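4.3 Grip loss during basket handling

The Sellell trials at Zitville comprised 265 basket runs. In 4 of them the right gripper reported a valid hold after its force reading had dropped to zero — a stale value, repeated for 500 ms.

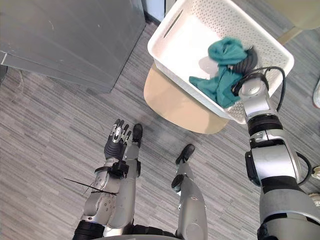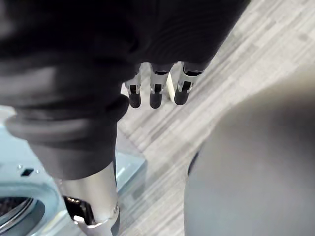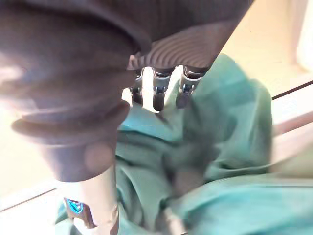
Figure 4. Basket task: head view (first) and two close views of the fingers.

Could the fault go unnoticed by the arm controller?
It could, for as long as the stale value was repeated, as the controller checked only the status flag.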